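Facilities Support Portal
Lanness Building Services – Request 617

Subject: Workbench in practice room unsteady; floor marks along the aisle; felt table surface shedding
Location: Zamora wing, ground floor, practice room
Requested by: Household Skills Program, Allel Training Center
Category: Furniture and flooring
Priority: Normal
Status: Resolved, monitoring
Opened: 31 July 2026

Description of the problem as submitted

The program wishes to report three matters in the practice room, which is used for instruction in sweeping, clearing tables and returning items to storage. The matters are listed together because they affect the same lessons, and the program would prefer that they be handled in one visit if this is possible.

First, the red-framed workbench rocks when weight is placed on the front corner. The movement is slight, but it is sufficient to shift cups and light trays toward the edge during clearing exercises. On two occasions an item has fallen to the floor. The program has placed folded cardboard under the foot as a temporary measure and understands that this is not an acceptable permanent repair.

Second, dull marks have appeared on the floor coating in the aisle between the workbench and the stainless steel shelving. They do not come away with a damp mop. They are difficult to see in the morning and become obvious when viewed at a low angle.

Third, the dark gray fabric on the long table is leaving lint on everything that is set down on it. Instructors have noted that learners sweep the table, inspect the dustpan, and conclude that the surface was dirty when the fibers came from the covering itself.

The room is in regular use and the program requests notice before any work that would close the aisle.

Entry 1 – Service desk

The request has been received and assigned. The three matters have been kept under one number. The requester is asked to remove the folded cardboard from the workbench foot before the visit so that the movement can be assessed. Please do not adjust the leveling feet in the meantime.

The requester is also asked to confirm the following: whether the bench has been moved recently, which cleaning product is used on the floor, and when the table fabric was last replaced.

Entry 2 – Requester

The bench was moved in February, when the shelving was installed on the opposite side of the aisle. It was lifted and not dragged, to the best of our knowledge. The floor is cleaned with the concentrate supplied through Flituvwood, diluted by the evening cleaning staff. We do not hold a record of the dilution used. The table fabric has not been replaced since the room was opened to learners.
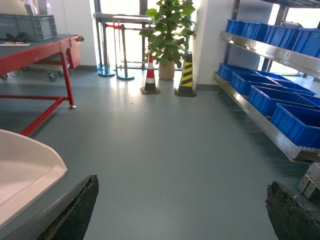 The cardboard has been removed as requested. The bench now rocks more noticeably, and clearing exercises have been transferred to the long table until the repair is complete. We would be grateful if the visit could take place before the next group begins, as the long table is also needed for sweeping practice and the two activities cannot easily share it.

Entry 3 – Technician, site visit

Workbench. The bench was checked with a spirit level in both directions. The tabletop is flat and the frame is square. The diagonal crossbar and its fixings were checked and found tight. The movement is caused by one leveling foot, which had been wound in by about 4 millimeters compared with the others. The locknut was loose. It is probable that the foot turned when the bench was set down after the move.

The foot was wound out until it took weight and the locknut was tightened. The bench was then loaded at each corner in turn. No movement was found at three corners. Very slight movement remained at the front right corner and was removed with a further quarter turn.

Floor. The marks are not scratches. The coating is intact and the dull areas have no edge that can be felt with a fingernail. Their appearance is consistent with detergent residue that has dried on the surface. A test area was washed with clean warm water and a neutral cleaner, rinsed, and dried with a cloth. The gloss returned in the test area. No recoating is recommended.

Long table. The fabric is sound at the seams and the border is firmly attached. Fibers come away when the surface is rubbed with a dry hand. The pile has been worn by repeated sweeping. Replacement is not considered urgent.

Entry 4 – Service desk

The technician's findings have been accepted. The following instructions have been issued to the evening cleaning staff and are copied here for the requester's information.

Dilute the concentrate at 1 part to 100 parts water. Measure with the cap provided. Do not pour directly from the container into the bucket.

Rinse the aisle with clean water after washing. Change the rinse water when it becomes cloudy.

Allow the floor to dry fully before stools, carts or trays are returned to it.

The requester is asked to go over the long table with a lint roller at the start of each day and to use a soft brush during lessons. Stiff bristles should be kept for hard surfaces. Vacuum cleaning of the fabric is permitted with the upholstery head on the lowest setting.

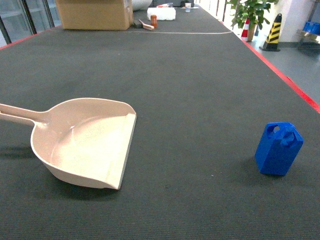
Question from requester: May learners continue to sweep directly on the fabric while a replacement is being considered?
Reply from service desk: Sweeping may continue, provided that a soft brush is used and the strokes follow one direction along the length of the table. Please suspend the activity and update this request if the backing becomes visible at any point.

Entry 5 – Requester

The instructions have been shared with all instructors. The bench has been used for several lessons and remains steady. Cups and trays stay where they are placed, and clearing exercises have returned to it.

The program raises one further point regarding the long table. The dustpan used in lessons does not always sit flush against the fabric, and fine material passes beneath the lip. Instructors have asked whether this is a fault with the table or with the dustpan. The same dustpan has been tried on the bench top, where the problem is much less marked.

Entry 6 – Technician, remote advice

The behavior described is normal for a rigid lip on a soft surface. When the pan is pressed down at the handle, the front edge tends to lift. Learners should be shown to place the free hand lightly on the back wall of the pan and to tilt the lip down before sweeping toward it. If the problem continues, a pan with a rubber edge may be ordered through the usual supply list.

For lessons in which fine material is used, a thin smooth board may be laid over part of the fabric. This would also reduce wear while the present covering remains in service. The board should have rounded corners and should be stored flat.

Entry 7 – Service desk, floor follow-up

The aisle was washed and rinsed in accordance with Entry 4. Most of the marks were removed in the first wash. A faint dull band remained on the shelving side and was treated again the following evening. The second treatment was satisfactory. 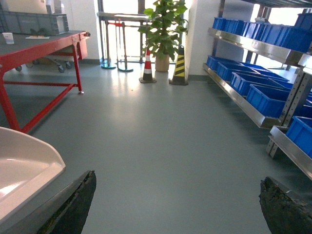
The cleaning staff have reported that the rinse step adds time to the evening routine. The service desk has approved a full rinse on alternate evenings, with spot cleaning between. If dull areas return, the rinse will be restored to every evening and the dilution will be checked again.

A quotation for replacement table fabric has been requested in a low-pile material of similar color. The quotation will be handled as a separate request, and the requester will be notified when it has been received. No action is needed from the program until that time.

Entry 8 – Requester

The program confirms that the floor is acceptable. A board has been obtained for the long table and instructors report that fine material is now easier to collect. Lint is still present, although the daily use of the roller has reduced it considerably.

We request that the bench be included in the periodic furniture check. It is used by every group, and the looseness was not noticed until items had begun to fall.

Entry 9 – Service desk

The workbench has been added to the furniture check for the Zamora wing. Leveling feet and locknuts will be examined at each check and after any relocation. The requester is reminded that furniture moves should be booked through this portal so that leveling can be completed on the same day.

The request is marked as resolved and will remain open for monitoring for 26 days. Replies entered during that period will be added to this log. A new request should be submitted for any matter raised after it closes.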